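Why Do Things Cast Shadows?

August
By Trygve Hedlund

Light travels in straight lines. It leaves the sun, or a lamp, or a candle, and it keeps going until something gets in its way. If that something is solid, like your hand or a tree, the light stops there. The space behind it gets less light than the space around it. We call that darker patch a shadow.

A shadow isn't a thing you can pick up. It has no weight and no thickness. It is just a place where less light is landing.

What lets light through?

Scientists sort materials into groups by how much light gets through them. Clear window glass lets nearly all of it pass, so we say it is transparent. Wax paper and thin curtains let some light pass but scatter it around, so you can't see much detail on the other side. These are called translucent. A brick or a book stops light completely, and the word for that is opaque.

Opaque things make the darkest shadows. Translucent things make weak, grayish ones. Even a drinking glass makes a faint shadow, and it often has bright lines in it where the curved glass has bent the light.

Try holding a sheet of paper up to a window. Light comes through. Now fold it in half, and in half again. Each fold makes the paper thicker, and after a few folds hardly any light gets through at all.

Why some shadows are fuzzy

Go outside on a sunny day and look at the shadow of your own feet. The edges are quite sharp. Now look at the shadow of your head. It is a bit blurry. The farther an object is from the place where its shadow lands, the fuzzier the edges get.

This happens because the sun is not a tiny dot in the sky. It has width. Light from the left side of the sun and light from the right side reach the ground at slightly different angles. The middle of the shadow gets no direct sunlight from either side. Around it is a border that gets light from part of the sun only. The dark middle is called the umbra, and the lighter border is the penumbra.

On a cloudy day the light comes from all over the sky at once. It reaches under and around things, and you may hardly see shadows at all. A pale, flat surface is the best place to look for them, as weak shadows get lost on a patterned carpet or on grass.

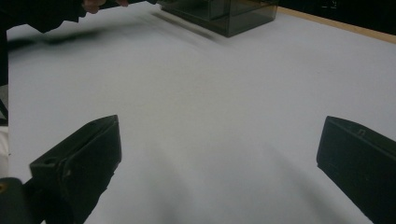
Long shadows and short ones

Shadows change length during the day. Early in the morning the sun is low, and its light comes in at a slant, so a fence post can have a shadow much longer than itself. Toward the middle of the day the sun is higher and the shadow shrinks. In the late afternoon it stretches out again on the other side.

People used this to tell time long before there were clocks with hands. Sundials were already very old 2000 years ago. A sundial has an upright part called a gnomon (say NO-mon), and its shadow moves across a plate marked with the hours.

You can make a simple one with a stick and some pebbles. Push the stick into the ground in a spot that is sunny all day. At 9 in the morning, put a pebble where the tip of the shadow falls. Do the same every hour until 6 in the evening. The next sunny day, you can use the pebbles to read the time.

Can a shadow have color?

Mostly shadows look gray, but they can have color in them. If you shine a white light through a piece of red plastic, the patch behind it looks red. The plastic has soaked up most of the other colors and let the red go through. Smoky gray plastic soaks up a share of every color, so what comes out the other side is dimmer but not much changed in color. Sunglasses often work this way.

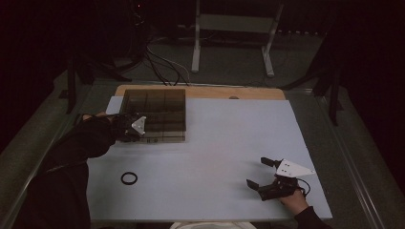
A tray with dark, see-through sides. Tinted material like this is translucent or transparent, depending on how clearly you can see through it.

The biggest shadows

Night is a shadow too. The sun lights up one half of the Earth, and the other half is in the Earth's own shade. As the Earth turns, we move into that shade and out again. Sometimes the moon passes through the Earth's shadow, and then we see a lunar eclipse - the moon goes dim and may turn a coppery red.

Last updated: August

Comments

Vidar Åberg: We did the pebble sundial with my daughter. The 6 o'clock shadow landed in the neighbor's hedge, so use a short stick.

Corkbridge Class 16: Does the moon have shadows on it?

Trygve Hedlund: Yes, Class 16. Look along the edges of the craters when there is a half moon.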